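Home Diary Archive Contact

December 8, 2019

Spent most of the day at my desk with the pick-up task for the Harnar cell. Dratetti wants it ready to run in June, so for now we work in simulation. My job used to be packing small parts on line 5. Now I watch a block and two fingers on a screen and write down what I think of the approach.
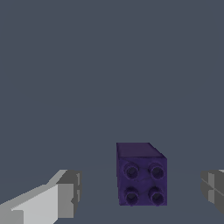
The purple block between the gripper fingers, studs facing out.

The target is 1000 clean picks in a row before anyone talks about the real line. I packed by hand for more than five years and never thought about how wide I opened my fingers. Now it's a setting, and I have to have an opinion on it.

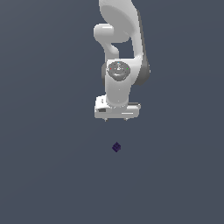 At lunch the talk was about shifts again. Ilon is keeping its night crew, we hear, but smaller. Two of our packers have asked for the training I did. The others would like to know what the pay is first, and I couldn't tell them. My own slip hasn't changed.

I miss the noise a little. My back feels better.
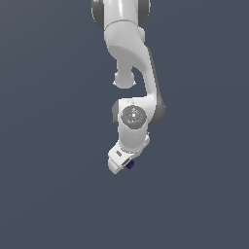
Arm with the cube at the gripper.

Tomorrow I go through the log from run 3278 and then the grip force notes.

Recent entries
First week off the line
Visit to the Filali warehouse
New badges, old lockers
What the training covered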